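Hot Water Recirculation at Brevton: Results After the May Changeover

Residents of the Brevton buildings have asked for a fuller account of the hot water work than the short notices posted in the lobbies. The following covers what was changed, what the meters show so far, and what remains to be done in individual apartments. It was prepared by Habibur Jayawardena of the building services office and is current as of 4 October 2024.

Background

Hot water at Brevton is made in the basement plant room and sent up through vertical risers. Each riser has a return line, and a pump moves water around the loop so that it does not cool in the pipe between uses. When the loop works, a kitchen tap on the top floor should deliver hot water within a few seconds of opening. When it does not, the water standing in the riser has to be drained through the tap before hot water arrives, and all of it goes down the sink.

The original system had a single constant-speed pump and no balancing valves on the returns. Water takes the path of least resistance, so the risers closest to the plant room received most of the flow and the far risers received very little. Earlier attempts to fix the problem by raising the tank temperature had no useful effect. The near risers became hotter than they needed to be and the far ones were still slow.

What was changed

The pump was replaced in May with a variable-speed unit, and thermostatic balancing valves were fitted at the base of all return lines. Each valve has a wax element that expands as the return water warms. A warm return closes the valve down to a small bleed flow, and a cool return opens it. The valves need no wiring and adjust on their own, but they respond slowly, and the system took several days to settle after startup.

The contractor, Justbridge, also replaced 2 check valves that were found stuck partly open. One of these had been letting cold water cross into the hot return, which accounts for a number of the lukewarm complaints logged on the east side. Pipe insulation was renewed in the plant room and along the accessible part of the basement corridor. Insulation inside the riser shafts was left alone except where a panel had already been opened for valve work.

Meter readings

Makeup water to the hot water plant is metered separately from the cold supply. In the last comparable billing period before the work, the makeup meter recorded 2,487 units. In the first full period afterward it recorded 1,959. Occupancy was the same in both periods, and both figures come from the same meter, which was not disturbed during the work.

Some caution is needed in reading this. Summer use is normally lower than spring use, and no correction has been made for season. The stuck check valve also distorted the earlier reading, by an amount that cannot be worked out after the fact. A proper comparison will be possible once a full year of readings is available. Gas consumption will be reported at the same time, as the current gas meter also serves the laundry dryers and cannot be split.

Return temperatures are a better short-term indicator. They are now within a narrow band across all risers, where previously the far returns ran well below the near ones. Strap-on sensors will stay in place through the winter. Please do not remove them if you have a reason to be in the basement corridor.

Slow taps that remain

A small group of apartments still reports a long wait at the kitchen sink. In most of these the riser is hot and the delay is in the branch pipe inside the apartment. The branch is not part of the loop. Water in it cools between uses no matter how well the riser performs, and a long or oversized branch holds more of it. Apartments where the kitchen was moved to the opposite wall during a past renovation are the usual case.

There are 3 options for these apartments. The branch can be rerouted in smaller pipe, which gives the best result and requires opening the wall. A small under-sink heater can be installed, provided the outlet is on a suitable circuit. Or the branch can be insulated where it is exposed, which slows the cooling but does nothing for the first draw of the morning. The building pays for work on the riser up to and including the apartment shutoff. Anything past the shutoff is the owner's responsibility.

Single-lever faucets deserve a separate mention. A worn cartridge can pass cold water into the hot side when the lever is in the middle position, and the symptom is identical to a cold branch. Close the cold stop under the sink, open the faucet to full hot, and note the flow. With the cold stop shut, water that runs noticeably hotter than before points to the cartridge. Replacement takes less than an hour and should be tried before any pipe work is discussed.

Aerators should be cleaned as well. The work in May loosened scale throughout the risers, and screens that were clear in spring may be partly blocked now. Unscrew the aerator, rinse the screen from the back, and soak it in white vinegar if the deposit is hard. Shower heads collect the same material.

Temperature settings

Supply temperature at the plant has been returned to its original setpoint. It will not be lowered further to save fuel. Stored hot water has to stay above the range in which bacteria grow, and the far ends of the loop are the places where that margin is thinnest. A mixing valve at the plant outlet limits the temperature sent to the risers, and it is checked on the same schedule as the boilers.

After an absence of a week or more, run each hot tap until the water is fully hot before using it. This applies to the bathroom basin and the shower as well as the kitchen.

Next steps

The Grorkeck building is scheduled for the same treatment next. Its risers were surveyed over the summer, and the valve sizes have been fixed. Ghumman has a different layout, with individual heaters on alternate floors, and the balancing method described here does not apply to it. A separate note on those heaters will follow — mainly on anode replacement, which is overdue in several units.

To report a slow tap, give the apartment number, the fixture, the time of day, and the wait in seconds from opening the tap to steady hot water. Reports that include the wait time can be checked against the riser log for that hour.

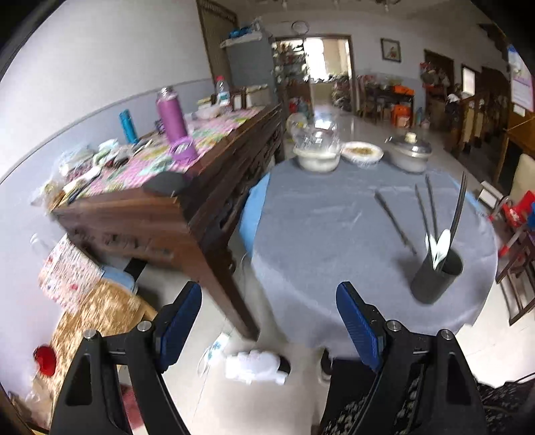 Leave reports in the box at the building services office or with the front desk. Access to the apartment is needed only if the riser log shows normal temperatures at the time of the report, and the office will arrange a visit in that case.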